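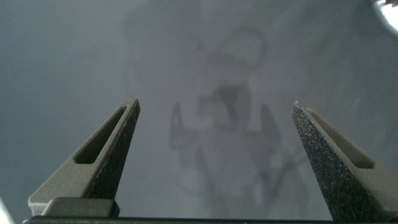 Up before the kettle, which never happens in January, and straight out to the table to have another go at the wool winder business. I said I wouldn't touch it again until I'd had a proper breakfast. I had half a crumpet standing up, so that sort of counts.

For anyone who hasn't been following along (me, in a year's time, when I've forgotten everything), the winder is the old Wullness I got at the Sometton swap meet. It's a beautiful heavy thing with a crank on the side, and it makes those neat little cakes of yarn with a hole up the middle that I could look at all day. It worked for one whole winter! Then it started slipping, then it started clicking, and then one night I was partway through a big skein of grey merino, 413 metres of it, and the crank just spun round and round in my hand and did nothing. I ended up winding the rest over the back of a chair like my grandmother used to, and it was quite nice for the first ten minutes and awful after that.

So this is the third morning of gears. I've got quite fond of the word. Spur gear, that's the plain kind with the teeth straight across, and there's a worm gear further in that I am leaving well alone because it seems perfectly happy in there and so am I out here.

The black board has been the best thing I've done all week. The table out there is white, well, whitish, and on the first morning I was putting screws down on it and then patting around for them like somebody who's lost their glasses. On the black everything silver shows up straight away. It does hold every smudge and fingerprint though, and I've given up wiping it. There's grease on my sleeve and probably on the crumpet too.

I'd ordered the gear from Laresell. They had two that might fit, going by the chart, and I measured the old one three times with the calipers and got three different answers, so I rang them up and a very patient voice talked me through measuring from the outside of one tooth to the outside of the tooth opposite. I had been measuring into the gaps, which is wrong, in case I ever do it again. It came to $47 with the postage, and I put the phone down and had a little think about how much a brand new plastic winder costs these days.

Anyway it came, and it's lovely. Silver and clean with crisp teeth, and you can run a thumbnail round it and feel every one. The old one feels like a row of worn-down hills on one side. I don't know what happened to that side. I suppose it was the side doing all the work.
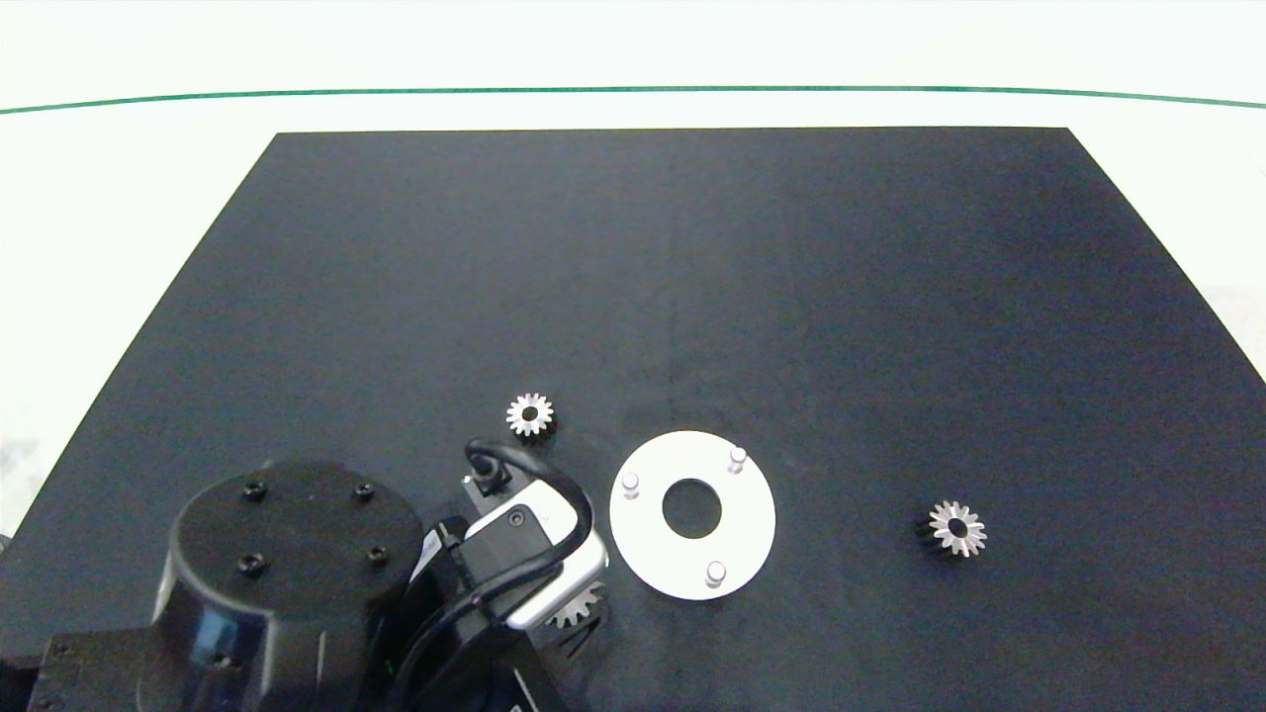 Wouldn't it be simpler to wind by hand and give the winder away, my sister wanted to know when I rang her at lunch, and she said she'd wound every ball for the last two blankets on a cardboard tube and never had to buy a gear for it. She also said the trouble with old winders is never the part you replace, it's the one beside it. I told her that was very cheering and asked how the blanket was going, and she changed the subject to her tomatoes.

She may have a point about the part beside it. After lunch I had a good look at the shaft with the torch and there's a bit of a groove worn in it, just where the gear would sit. I can catch it with a fingernail, but only just. The new gear slides on nicely enough and then has a tiny wobble if I push it sideways. Not a big one! I've decided to think of it as a small amount of give.

By 2 o'clock I'd cleaned out all the old grease (it had gone the colour of treacle and set about as hard, with fluff wound through it from every jumper anyone had made since the thing left the factory) and picked the worst out of the corners with a toothpick. Then cotton buds, then another toothpick. I found a strand of bright orange mohair right round the inside, and I have never in my life owned orange mohair. Somebody at Sometton had a very cheerful winter once.

I haven't closed it up. I was going to, and then I couldn't remember whether the thin washer went on before the spring or after it, and my drawing from the first morning is no help at all, it looks like a snail. So the washer and the spring are in an egg cup on the windowsill and I'll ring Laresell again when they're open. If the same patient person answers I shall pretend to be somebody else.

What I want to try first, once it's together, is one of the little 50 gram skeins of the mustard sock yarn. If it chews that up I won't cry too much. The grey merino can stay where it is, on its chair-back ball, until I trust the thing.

Shoulders sore from leaning. Must bring the taller stool out from the kitchen. Also must buy toothpicks, and get the grease mark out of the blue sleeve before it goes through the wash and sets for good. Soup for tea, the last of the pumpkin, and knitted four rows in front of the telly before I noticed I'd skipped the decrease on the first one. Ripped them all back and went to bed.

Home Diary Patterns Stash Contact

More from the diary
The winder goes click
What I brought home from the Sometton swap meet
Grey merino, part one
A cardigan with one sleeve longer
Moths again

Write to me through the contact page. Words and patterns © the author, please ask before copying. Back to top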